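Birbridge library opens quiet room for music listening

The public library in Birbridge has opened a new listening room on its second floor. Visitors can borrow headphones at the desk and stay for up to 2 hours. The room is free for everyone with a library card.

The collection has 1000 records and discs. Most of them came from the old Murthy music store, which closed its doors in May.
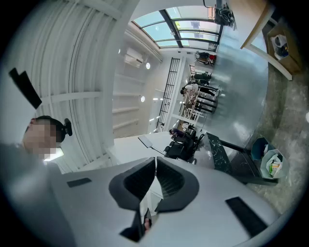
A person with over-ear headphones under the slatted ceiling.

Dong-hyun Noh, who is responsible for the music collection, said that 137 people asked for a card in the first week. "Many of them did not visit us before, so we are very glad," he said.

The room is open every day except Wednesday. Groups from schools should write to the library before they come.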